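Home Contents Chapters Glossary Index

Chapter 2
Cables and Balanced Connections

27 October 2021
By the editors, Petrauskas Audio Texts
Last updated: April 2022

The last chapter ended at the back of the microphone. The diaphragm had moved, the capsule had turned that movement into a voltage, and the voltage was waiting at the connector. It now has to get to the preamplifier, and in most rooms that means a length of cable. In this chapter we look at what happens to the signal on the way, why most professional equipment uses three wires to do a job that could be done with two, and how to tell a good cable from one that should be taken out of service.

Students often expect this to be the dull part of the course. It is also the part where most faults occur. In a working studio, a hum or crackle is far more likely to come from a lead or a plug than from the desk, and a person who can find the bad lead quickly is worth having in the building.

2.1 The size of the signal

A dynamic microphone placed in front of a speaking voice gives a very small output, often no more than a few thousandths of a volt. The preamplifier has to raise this a great deal before it is any use. Whatever else has got into the cable along the way is raised by the same amount. A little interference that would do no harm on the output of a mixing desk can ruin a quiet recording if it is picked up between the microphone and the first stage of gain.

Interference comes from many places. Mains wiring gives off a field at the mains frequency, which in Britain is 50 Hz, and at multiples of it. Lighting dimmers add a harsher buzz. Mobile phones, radio transmitters and switching power supplies all make their own contributions. The cable behaves as an aerial, and the longer it is, the more it is likely to collect.

2.2 Unbalanced lines

The simplest audio cable has one inner conductor with a screen wrapped round it. The signal travels on the inner conductor, and the screen acts as both shield and return path. The ordinary guitar lead is made this way, and so are most of the leads fitted to domestic hi-fi.

Over a short distance this works well enough. The trouble is that the screen is doing two jobs. Any noise current flowing along it produces a small voltage, and the receiving equipment has no means of telling that voltage apart from the music. If the two pieces of equipment are also joined through their mains earths, a loop is formed and a steady hum is often the result. We return to earth loops in section 2.6, where there is a worked fault-finding exercise.

2.3 Balanced lines

A balanced cable has two inner conductors, twisted together, with a screen over both. The screen carries no part of the signal. The receiving input looks only at the difference in voltage between the two inner conductors and ignores whatever is common to both.

Twisting keeps the two conductors close together, so that a passing field affects them almost equally. When the input subtracts one from the other, the interference largely cancels and the signal is left. How well an input does this is given by its common-mode rejection ratio, in decibels. A higher figure is better.

It is often said that a balanced line must carry two equal and opposite copies of the signal. Many do, but cancellation does not depend on it. What matters is that each conductor has the same impedance to earth. Some outputs drive only one conductor and match the impedance of the other, and they reject noise perfectly well.

2.4 The three-pin connector

The XLR is the usual connector for balanced microphone lines. Pin 1 is the screen, pin 2 is the positive side of the signal (called 'hot' in older books) and pin 3 is the negative side. If pins 2 and 3 are swapped at one end of a cable, the sound will seem normal when that microphone is used alone, but the polarity will be reversed. Used as one of a pair, it will give a thin sound with a weak centre.

Plugs are worth opening now and then. The strain relief should grip the outer jacket firmly, and no stray strands of screen should be near the other pins. 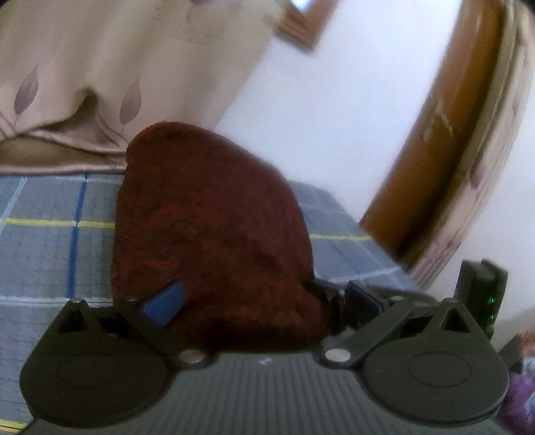 Fig. 2.1 Held between a bright blue pad and a darker navy-blue one.

2.5 Handling and storage

Cables fail mostly at the ends, where they bend most. Coil them in loose turns, alternating over and under, so that no twist builds up along the length. Do not wind them round the elbow. A long multicore is better kept on a drum, and the Gernska drum used in the practical sessions has a brake which should be left on whenever it is not being unwound.

Label both ends. The Ziltside studio plan at the back of this book uses a number for each line and a letter for each room, and you will need it for the exercises.

Before you start

For the first practical you will need a cable tester or a multimeter, a dynamic microphone, one balanced lead that is known to be good and the Flumel 2233 preamplifier from the equipment cupboard. Turn the gain fully down before plugging anything in. Keep phantom power off until section 2.7 — it is not needed for a dynamic microphone, and a miswired lead can put voltage where it should not be.

Work through the continuity test first, pin by pin, and write the results in the table on the next page.

Previous Next Back to contents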